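The Basket Will Not Save You

Feb 28, 2025

Every winter the same article comes around. The magazines run it, the home store in Dritilbridge tapes it up by the register, and my sister-in-law forwards it to me with a row of hearts. It says that my kitchen is making me unhappy, and that the cure is to take everything out, sort it into groups, and put it back in containers. I have read this article so many times that I could write it. I would like to write the other one.

Let me say first that I am not a slob. I wash up the same night. I own a label maker, a gift, and I have used it. Two years ago I did the whole program, start to finish, with the bins and the drawer inserts and the little turntable for the oils. It cost me $214, not counting the second trip for the bins that turned out to be too deep for the shelf. I lived with that system for 40 days before I caught myself moving a basket to get to a basket.

The theory behind all of this is that things want a home. You hear that phrase constantly. Give the spatula a home. Find a home for the batteries. I have nothing against the batteries, but I notice that the home always has to be bought. It is never "put the spatulas in the old coffee can," which is where my grandmother kept hers for as long as I knew her. The coffee can worked. It was ugly and it sat right next to the stove, and you could grab from it without looking, with a pot boiling over and a kid pulling on your leg.

What the baskets do very well is hide things. Take an honest look at the bins in any kitchen that has been done over recently. The front row is tidy. Behind it is the stuff that couldn't be sorted: the corn holders, the one chopstick, the thing that came with the blender. Before, all that junk was in a drawer and you saw it every time you went in for the can opener. Some days you got annoyed enough to throw a piece of it out. Now it sits behind a plastic wall with a label that says MISC, and you will own it until you die.

I went to a free evening on this subject last September at the Nuttall branch library. The handout was called the Tresis Method, and it had 3 steps, each with a box to check. Empty, edit, contain. I raised my hand and asked what happens in a house where more than one person cooks. The answer was that everybody should be "brought on board." I have been married a good long while and I can report that nobody in my house has been brought on board with anything, including the recycling.

That is my main complaint, if I have to pick one. These systems are designed by a person who lives alone, or who lives with people and doesn't listen to them. A kitchen that gets used by a family is a negotiation. My husband puts the big knife in the dish rack and leaves it there because that is where he will want it tomorrow. I think it belongs in the block. We have been having this out since before we had kids, and a bamboo insert did not settle it. All it did was give us a fourth place to look.

Then there is the time. The article always promises you'll save minutes a day, and I would love to see somebody's arithmetic. The big emptying-out took me most of a weekend. Decanting flour takes time. Washing the jar before you refill it takes time, and drying it takes longer, and if you skip the drying you get paste. Against that, I am supposed to set the seconds I used to lose hunting for the half-cup measure. I was never late for work because of the half-cup measure.

People will tell me the point is how it feels. Fine. I'll give them that a cleared counter is a pleasure to come down to in the morning. I feel it too. But I can clear a counter in 2 minutes by putting the things that are on it where they go, even if where they go is a crowded cupboard. The good feeling comes from wiping down the counter. I have never once felt it from opening a pantry door and looking at a lineup of matching lids, although I tried to for weeks, since I'd paid for them.

And the matching is a trap of its own. The bins I bought came from a store in Eltineck that changed its whole line by the following year. The new ones are a hair wider and do not nest with mine. So either I live with two kinds, which the article would consider a failure, or I replace the set. A coffee can goes with every other coffee can ever made, and also with a jam jar, and also with nothing at all.

Spoons are where I'd start, if somebody made me start somewhere. They are the thing every household has too many of and can never find. The article treats them as a solved problem - line them up in a tray, bowls all facing the same way - and moves on to spices. I don't think they are solved at all.

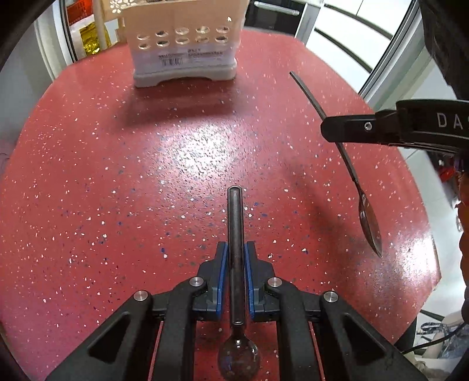 My own rule for spoons is that you can't sort what you haven't had out in the open. Dump the drawer on the table and look at what is there, one piece at a time, before you so much as think about a container. The order matters, and it's the part people get backward. A white plastic basket standing on a red speckled tabletop, barcode label still down near its base, with two dark metal spoons up in the air over the same table, is as good a summary of the whole business as I could draw myself. You can see a basket like that and feel that the job is half done. It has its neat rows of oval holes and it looks ready for anything. But a basket doesn't know whether you need the long-handled spoons by the stove or in with the forks, and it doesn't know which ones you reach for. You have to work that out first, and once you have, there's a fair chance you'll find the drawer was all right.

I tried it that way around last fall. I tipped the utensil drawer out on the dining table and left everything there through supper, and we ate around it. Whatever got picked up for cooking or serving over the next few days went back into the drawer. Whatever didn't stayed on the table, getting in the way. By the end there was a sad little heap of things that none of us had touched, and I went through it in the time it takes to drink a cup of coffee. The melon baller left. So did a slotted spoon I'd been moving from house to house since college, which I had believed I was fond of.

I bought nothing. The drawer has no dividers in it now, because I took out the bamboo ones and use them for seed packets in the garage. The spoons lie in there in a heap with the whisk on top. It looks terrible. I can find the ladle in the dark.

I should be fair and admit where containers have earned their keep. The one bin I'd defend is under the sink, for the sponges and the dish soap refill, since that cabinet leaks a bit in wet weather and I would rather have a puddle under a bin than a puddle under a box of steel wool. I also like having lunch stuff in one thing you can pull out and put on the counter, so the kids can pack for themselves without standing there with the refrigerator open. Both of those came out of a problem we had. I didn't go looking for shelves that could use a bin.

And I know there are people for whom the lined-up jars are a real comfort. A neighbor of mine does hers over every season and enjoys every minute, and I'd no more talk her out of it than I'd talk somebody out of jigsaw puzzles. But she calls it her hobby. She doesn't say it saves her time or makes her a calmer parent, and she has never left an article on my porch.

The rest of my $214 is in the basement, stacked in the corner by the water heater. The turntable went to the church sale and came back, because my husband saw it there and thought it looked handy. It's on the counter with the big knife next to it.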